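Search the notebook
Search... Go

Wulgate bench notebook: the fridge, again

1st August

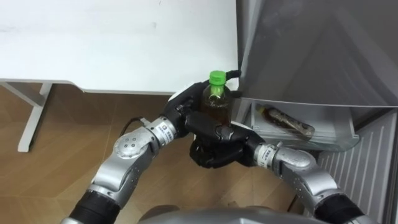 Green-capped bottle, dark brown and very likely tea, at the open fridge.

So today turned into fridge day. I only went in for milk, but the door shelf was so full of small sauces that I started pulling things out, and once half of it was on the counter I figured I might as well do the whole thing. Writing it up because the last clear-out (November, I think it was me and I know I was grumpy) never made it into the notebook, and we all forgot where things were supposed to go.

Started with the thermometer. It read 86 on the counter, which I believe, it's been sticky in the workshop all week and the fan by the lathe just moves the warm air to the other end. Left it on the middle shelf for 30 minutes with the door shut and it came down to 41. Fine for me. I'd like it a touch lower with the heat we're having, so I turned the dial up one notch and will look again tomorrow before anyone's lunch goes in.

Now the drinks. We've been laying bottles down on the bottom shelf and I want to stop doing that. They roll, they end up behind the lettuce, and one of them leaked in the spring and glued the drawer shut (still a bit sticky on the left runner, I had another go at it with warm water and a toothbrush, better but not great). Bottles go upright from now on! I moved the middle shelf up one slot and the ordinary drink bottles stand under it with room for the cap. The tall seltzer ones don't. Those can live in the door, at the hinge side, where the shelf is deeper.

Tea bottles next to each other, please, labels out. I kept grabbing the unsweetened by accident and putting it back, and I'm sure I'm not the only one.

Thrown out: the hummus, the other hummus, a jar of pickles with one pickle in it, something in foil I didn't open. Half a lemon that had gone hard as a golf ball. I kept the mustard even though there are two of them open, because they really are different mustards and I don't want that argument.

Washed the door shelves in the big sink with dish soap and let them drip on a towel while I ate. The top one has a crack at the corner, not new, I put a strip of the clear Bumorard tape over it last year and it's still holding. The gasket is good all the way around except for the lower corner, where a sheet of paper slides out with no pull at all. Tried warming the rubber with the hair dryer and pressing it back into shape. It grips a little now. If it lets go again we should order one, I wrote the model number on the inside of the cupboard door so it doesn't get lost with the manual.

Oh, and the Fustier samples. Whoever is keeping adhesive in the food fridge, they're in the small fridge under the Partanen bench now, in the same box, lid on. I didn't open anything. The label says keep cool, and that one is cool. Please don't bring them back in with the yogurt.

Shelf order as it stands tonight:
Top: leftovers, with a date on them
Middle: dairy, lunches
Bottom: bottles, upright
Drawer: vegetables (and the cheese, I couldn't find a better spot)
Door: sauces, seltzer

Still to do: defrost the freezer box, which has ice thick enough to hide a bag of peas. Get a new roll of masking tape for date labels, I used the end of this one. Check the dial in the morning. Find out if the bulb is supposed to flicker or if it's just loose, I wiggled it and it behaved for the rest of the afternoon.

Recent entries
Sharpening the short chisels, third try
Partanen bench: new feet, less wobble
Where the 27 mm socket went
Bumorard tape on damp wood, notes
Shelf brackets for the paint corner

Wulgate Workshop notebook | Contact the workshop | Back to top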